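Séance 8 : collecter des démonstrations à la main

Bon, on attaque la partie que je préfère du cours ! Jusqu'ici on a supposé que les données d'apprentissage tombaient du ciel. Pour le projet Andolard, il va falloir les produire vous-mêmes, et vous allez voir que la qualité de la politique apprise se joue en grande partie là, bien avant le choix du réseau.

Rappel de vocabulaire
Une démonstration (ou épisode), c'est une suite de couples observation-action enregistrée du début à la fin d'une tâche. Pour nous, l'observation c'est l'image plus l'ouverture des deux pinces, et l'action c'est la pose de chaque pince à l'instant suivant. Je note N le nombre d'épisodes et T leur durée en pas de temps. Attention, dans le poly d'Ajith Nadar, T désigne la tâche, j'ai perdu une soirée à cause de ça.

Pourquoi des pinces tenues en main ?
On a commencé avec la téléopération classique. C'est précis, mais lent, et on fatigue vite. Avec les pinces en main, on garde ses réflexes (le petit coup de poignet, la correction au dernier moment) et on enregistre quand même une géométrie proche de celle du robot. Le prix à payer : un humain passe par des postures que le bras ne sait pas atteindre. On filtre donc les trajectoires après coup, voir le script de la séance 6.

Le jeu Ladton
168 épisodes validés, 13 rejetés. C'est peu ! Je vous entends déjà réclamer 3 000 démonstrations, mais regardez d'abord la variété des positions de départ : si tout commence au même endroit, vous apprenez une trajectoire par cœur.

Le poste à deux mains
Une pince dans chaque main, la planche bridée par deux serre-joints, le plateau ovale devant le portant à quatre crochets. Pensez aux câbles : celui de droite court le long de l'avant-bras, et je vous conseille de vérifier le mou avant de lancer l'enregistrement. 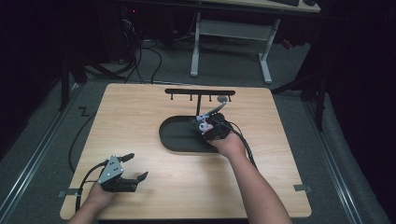 À faire pour la prochaine fois
Relisez la fiche Tam, puis tracez l'ouverture des pinces en fonction du temps sur cinq épisodes de votre choix. Repérez les hésitations et dites-moi si vous les garderiez (moi, j'en garde une partie, on en discutera). Les fichiers sont dans le dossier Bornondale.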